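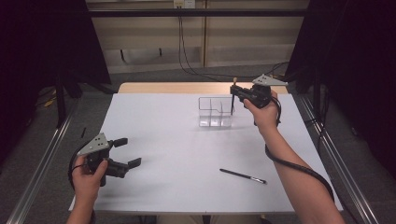
8 Jun 2024
By the Lernside home page writer

Pens are small, but they make a big part of the mess on a desk. In my flat they were in the kitchen drawer, in coat pockets, under the sofa and in a mug which was so full that I could not take one out without pulling up three others. In May I decided to put all of it in order, and I write down what worked for me.

First, collect everything in one place. Go through the rooms with a bag and take each pen, pencil and marker you find. Do not sort while you walk, it takes too long and you begin to read old notes. I found 35 pens, and this was before I opened my winter bag.

Clear the table fully before you start. A white or light table is best for this job, you see quickly the small things like caps and leads. If your table is dark, put an old pale sheet over it.

Now test each pen. Use the paper you normally write on, not the shiny back of an envelope, where even a good pen can skip. Draw small circles for a few seconds. If nothing comes, warm the tip between your fingers and try one more time. After the second try, let it go. I used to keep dry pens "for later", and later they were still dry. From my collection 17 stayed and the others went out.

For gel pens there is sometimes a small ball of wax on the tip, when they are new. Take it off with your nail. Felt pens that have lost the cap for a night can come back if you close them well and leave them lying flat until the next day. With water-based ones you can also put the tip in a drop of water, but only a drop.

About the container. I tried three kinds over the years. The mug is nice to look at, but everything leans to one side and the short pencils go to the bottom. The flat tray is good if you have a drawer of the right depth, and I don't have it. The one I recommend is a small clear box with dividers, the kind where things stand upright. You see through the walls what is inside, and the dividers keep the pens from falling across each other. Mine is from Presar, but any shop with bathroom things has similar ones, often sold for brushes or cotton pads, and they cost less there than in the office section.

Before you buy, measure your longest pen and your shortest one. The box should be a bit higher than half of the longest. If it is too low, a heavy pen will tip it over. If it is too high, your erasers and clips will disappear in it, and you must turn the whole box upside down to get them.

How to fill it:

Put the box at the back of the table, near the middle, so that both hands can reach it and your sleeve does not catch it.

Heavy things go in the back compartments. Scissors point down, please, always.

Put in one pen at a time and hold it straight up, over the compartment, before you let it down. When I drop in a handful they cross, and then I have the mug again.

Give each compartment one job: black pens in one, pencils in another, and markers in a third. Leave one compartment half empty for the thing you will need next week.

Ballpoints I keep with the tip down. Pencils go with the point up, so it does not break on the bottom -- but if you have little children at home, turn them the other way. Markers with two ends are better lying flat in a drawer.

Cleaning. A clear box shows dust and ink very fast. Once a month I take all out and wash the box in warm water with a little dish soap. Do not use the rough side of the sponge, it leaves scratches and the plastic becomes cloudy forever. For ink marks inside the corners I use a cotton swab with a bit of rubbing alcohol, first on the bottom side to check that the plastic does not mind. Let it dry completely before the pencils go back.

If the box slides on a smooth table, put four small felt or rubber dots under it. I had a sheet of 16 from Zolska, left over from the chairs, and they hold very well. A thin piece of shelf liner also does the work.

What to do with the rest? Metal pens often take a refill, so look inside before you throw them away. Write down the number which is printed on the old refill, or take it with you to the shop. Good pens that you simply don't like can go next to the phone, in the car, or in the bag with the shopping list. Not back to the box.

My last advice is about new pens. When one comes into the house, it must find a free place in its compartment, and if there is none, one old pen leaves. I keep this rule since May and the box still closes no drawer and blocks no keyboard. Next time I will write about cables, which in my home are a much bigger problem.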